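Search this site
Enter keyword
Go

Towel-folding robots paused at Latgate laundry after arm fails to stop

19/01/2026

I've been writing about the Sosamero laundry on the Latgate estate since it opened, so when a reader messaged to say the folding robots had all gone quiet, I put my coat on and walked over.

The short version is that one of the two folding arms didn't stop when it should have. A worker reached across the table to straighten a towel, the light barrier at the front tripped, and the arm carried on and finished its fold anyway. It brushed her sleeve and that was it, thank goodness. She went home at her normal time and was back the next morning. The company switched off both arms the same afternoon and they've stayed off.

I had a good long chat with the shift manager, who was a lot more open about it than I expected. The arms were put in by a firm called Masson last April, and they run on control software named Jorik. An update went in a few days before the trouble. Masson's engineers now think the update changed how long the arm waits before it acts on a stop signal. The old setting was 200 milliseconds. The new one was 980 — and that's nearly a full second, which is plenty of time for an arm to cross a table.

What bothers me a bit is that the daily check didn't catch it. The check is done with the arm parked, so all it shows is whether the barrier light turns red. It did turn red, every single morning! The manager told me they'll be doing it with the arm moving from now on, at slow speed, with everyone standing back behind the yellow line.

The laundry does 2,000 towels a day for hotels and a couple of gyms, and for the moment every one of them is being folded by hand. I watched for a while and the staff are quick (much quicker than me, I had a go and was politely moved along).
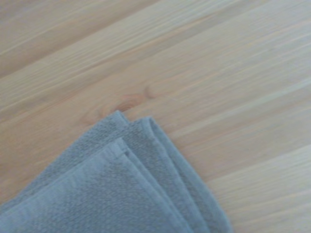
Deliveries have been running late all week, mostly to the gyms, and the company has brought in extra people for the evening shift to catch up. I asked whether anyone had lost hours over this and was told no, if anything there's overtime going.

Masson says it has rolled the software back and wants to run both arms with no staff near them before anyone signs off on a restart. It hasn't given a date. It also wouldn't tell me whether other laundries got the same update, and I did ask twice. I've sent the question again in writing and will add the reply here when I get one.

Comments (4)

pressedforthyme: My sister works there and says the hand folding is murder on your shoulders. She wants the arms back, but fixed first.

dock_nine: Why is a software update even allowed to touch the stop time? That should be hard wired.

Millie B: Explains why my gym had paper towels on Tuesday lol

dock_nine: Also please do chase the question about the other laundries. We have the same arms where I work and haven't heard a word.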